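A visit to the Flendura software floor
Posted in: Trips and visits

We arrived at the Flendura building at 9:30 in the morning, after I had walked once completely around it because the entrance is at the back, next to the bicycle racks. I write control software for packing lines, so I am used to robots which do one movement all day. Flendura works on the other kind, where the movement comes from a learned policy, and their open day in May was the first time I could look at such tools from close.

The program was short. A talk, a walk through the recording area, then the software floor, and coffee after that. The coffee was good but it came in very small cups.

The talk was about where the time goes. I expected to hear about the training of models, and there were two slides on this. The rest was about clocks, file formats and bad poses. Their pipeline is called Stovik. It takes the raw recordings from the hand-held grippers, aligns all streams to one clock, estimates the path of each gripper, and writes out episodes that the training code can read. They had 4,000 episodes recorded for the present set of household tasks, and 3,300 of them remain after Stovik has made its checks. The most common reason for rejecting an episode is that the pose tracking jumps. The second is that one gripper starts recording later than the other and the difference can't be repaired.

For me the interesting part was how they measure the opening of the fingers. On our line we have an encoder on the motor and we read a number. A hand-held gripper has a trigger and a person, and at Flendura they take the opening from the picture itself. Each finger has a small square marker, the software finds both markers, and the distance between them becomes the gripper width. I asked what happens when a marker is hidden. The width is then filled in from the frames before and after, if the gap is short. If the gap is long, the episode is marked for a human to look at it.

After the talk we walked to the recording area. It has black cloth around the tables and is quite warm. The task for that morning was bathroom objects, with two people at one table and a gripper each. The wide lens bends everything, so on the monitor a round table looks like an egg. I was told that the software corrects the lens for the pose estimation, but the policy gets the bent picture as it is. At first this seemed strange to me, but the robot will carry the same lens, so there is no need for the picture to be pretty.

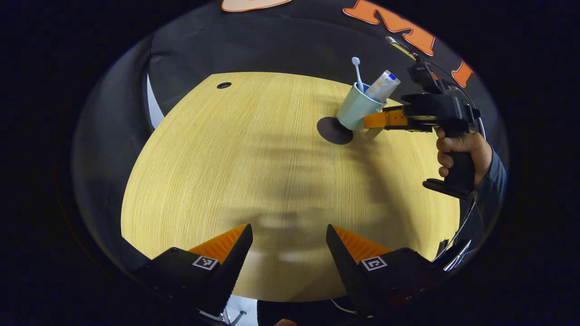
Lukoševičius objected that a cup with a toothbrush and toothpaste in it is a poor test for a planner, as the hard part is the contact and a planner only sees shapes. We had a long discussion on this on the stairs. The answer from the Flendura side was that they don't ask the planner to understand the contact. The learned policy gives a short piece of path, a little more than one second, for the gripper and the width together. A small classical controller follows it, and before the piece is finished a new one is ready. The planner has only two duties: to keep the arm away from its joint limits, and to stop it from hitting the table.

I liked this division. It is similar to what we have in the factory, where the safety layer knows nothing about the product. Still, I think Lukoševičius had a point about force. A cup can slide on the table when you push it from the side, and a path of positions does not say how hard to push. They agreed that this is open and that at present the softness of the pads does a lot of the work.

The software floor is one long room with screens on both sides. We could sit down and try the review tool, called Zestora. You see the views from the two grippers next to each other, under them the curve of each gripper width, and under that a colored bar which shows how sure the tracking is. With the arrow keys you move one frame at a time. I looked at an episode of 253 frames where the width curve had a sharp tooth in the middle. When I moved to that place I found that one marker had been read wrongly for two frames, probably from a reflection. One key accepts the repair, another one rejects the episode, and a third one sends it to a colleague. I used the third key more than I should.

Small remarks on Zestora, in case somebody from there reads this. The zoom goes back to the start when you change the episode. The color bar uses red and green, and for my eyes these two are almost the same. And the search field does not accept a frame number, only a time.

We also saw the replay on a real arm, behind glass. The delay between camera and command was shown on a screen and it stayed near 188 milliseconds. They compensate it by throwing away the first steps of each new piece of path - the steps which are already in the past when the result arrives. I had read about this before but I had not understood how large the effect is. With the compensation switched off, the arm began to swing slowly from left to right when it came near the object, and they stopped it with the button.

What I take home for my own work is the clock alignment. We have on our line two cameras which disagree by a few frames, and we have lived with it for years by adding a constant in the code. Stovik estimates the offset for each recording, from the motion itself, and it writes the value in the log so that one can see when it drifts. I have already opened a ticket for this.

The slides will be sent to all who left an address at the door. The next visit is planned for the autumn, with more time on the software floor and less for the talk. If you go, take the tram and not the car, and look for the bicycle racks.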